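Get Involved > Serve With Us > Open Roles

Companions wanted for our hospital chaplaincy visits

Search this site Enter keyword Go

Bunting Chapel is looking for four new companions to join the visiting team at Traltham Hospital, starting in July. We love this work and would be so glad to share it!

Companions go bed to bed with a chaplain, sit with patients who would like company, and pray or read aloud when they're asked to. Some visits are five minutes and some take up most of an afternoon. You don't need a theology degree (most of us don't have one), and people of any church or none are welcome to apply.

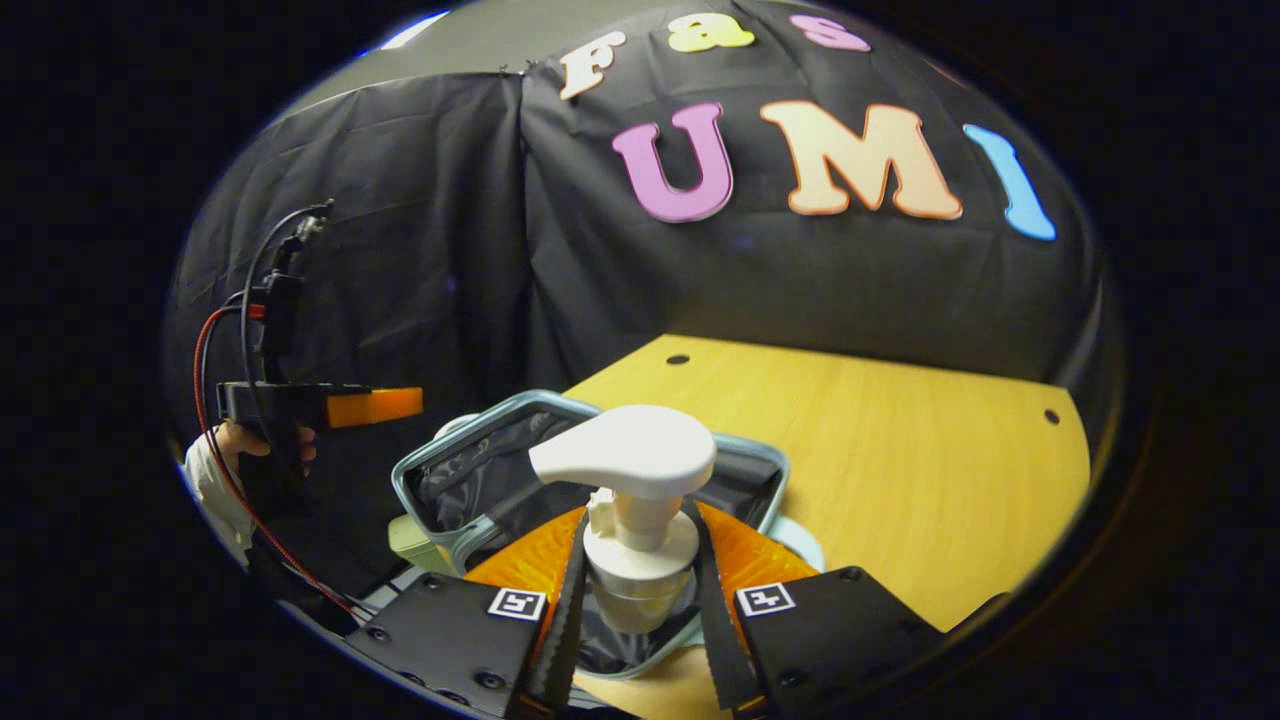

Soap in a white pump bottle. Clean hands before and after every visit, please.

You'll need to be over 18, able to give 3 hours a week, and happy to keep what you hear to yourself. Training is 33 hours, spread over the first few months, and Solomiia Lytvynenko leads it. Her session on silence is wonderful. Lunch and parking are covered.

To apply, send a one-page letter to Colin Bickerstaff at the chapel office. Tell us about a time somebody kept you company. We ask for two references too, and one can be a friend.

Recent items
Evening prayer moves to 6:30
Preron Hall reopens for the grief circle
Notes from the Drikusau retreat
Choir needs altos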